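Vendholm white worktable, reviewed after six months
Wednesday, September 9, 2015

We bought two of the rectangular Vendholm tables in March for the brick room at the back of the building. They replaced a pair of folding tables that sagged in the middle. I paid for both out of the same order, 1,343 in all with delivery, and I have used one or the other nearly every working day. These are my notes for anyone thinking of getting one.

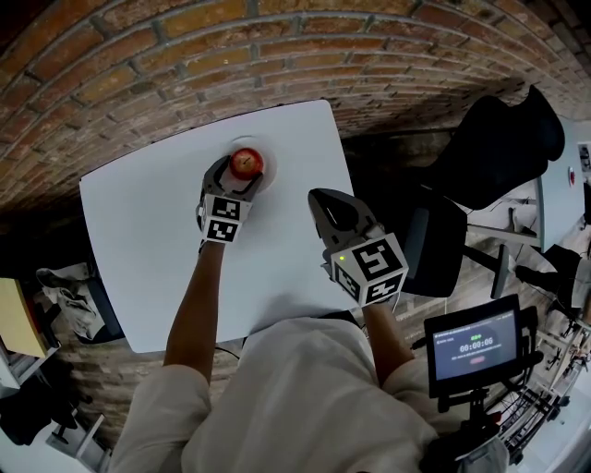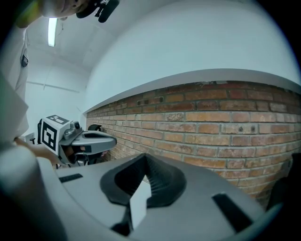
First, the size. I measured the room twice and still came close to getting it wrong. The listing gives the size of the top only, and the feet on ours stick out a little past it at the back, so the table won't go completely flush to the wall. We lose a strip of floor there. Pens fall into it.

Assembly took one evening for the pair. Mingxuan Jiang did the first with me and we had the legs on backward until the very end, when the last bolts refused to line up. The drawing in the booklet shows the leg from one angle and you can't tell the inside from the outside. Look for the small notch at the top of each leg and face it inward. The second table went together in 34 minutes with no trouble. The hex key in the box is soft and rounded off on the second table, so use your own if you have one.

The top is the best part. It's plain white and it cleans easily. Coffee, marker and apple juice have all come off ours with a damp cloth. Ballpoint doesn't, at least not if it sits over a weekend. Dish soap and some patience got most of it out, and there is still a faint blue line near one corner. Bernevley sells a cleaner that the store clerk pushed on us along with the tables. I tried it on the blue line and saw no difference from the soap.

White was the right color for the room. Brick soaks up a lot of light and the old tables were dark, so by late afternoon you were squinting at small print. Small things are easy to find on a white top too. The drawback is that crumbs and brick dust show up right away. Ours sheds a fine red dust no matter how often it's swept, and I wipe the table every morning before I put anything down.

Stability is good but not perfect. If you lean on a corner with your full weight the far side doesn't lift, which was my main worry. There is a slight side-to-side wobble when someone writes fast or erases hard. Each of the 4 feet has a leveling screw, and on our uneven floor I had to use all of them. They work loose over time. I've tightened them twice since the spring and expect to do it again before winter.

The height is fixed. It suits me sitting or standing over it for a short job. Zhiqiang Pan is a good deal taller and complains about his back after an hour on his feet, and I think he has a point. Vendholm makes an adjustable frame for the same top, but it would have cost us 400 more per table and I couldn't justify that for two.

There's no cable tray or hole in the top. Cords go over the back edge or along the floor. I bought stick-on clips for the underside and half of them fell off in the first hot week. The screw-in kind hold fine, if you don't mind drilling.

One delivery problem. The second top arrived with a chipped corner. I sent photos, and Guilan Xue at the store had a replacement out to us the next week. She didn't ask for the damaged one back, so it's now a shelf in the supply closet.

I also looked at the Stillevent table before ordering. It has a thicker top and a lower shelf, and it feels more solid in the showroom. It is also much heavier. We move ours when the floor gets swept, and two people can do it without taking anything apart, so I stayed with the lighter one. If your table will sit in one place for years, I would look at the Stillevent first.

Would I buy the Vendholm again? Yes, for this room. I'd order the screw-in clips at the same time and skip the cleaner.

Four stars. One off for the booklet and the loose leveling screws.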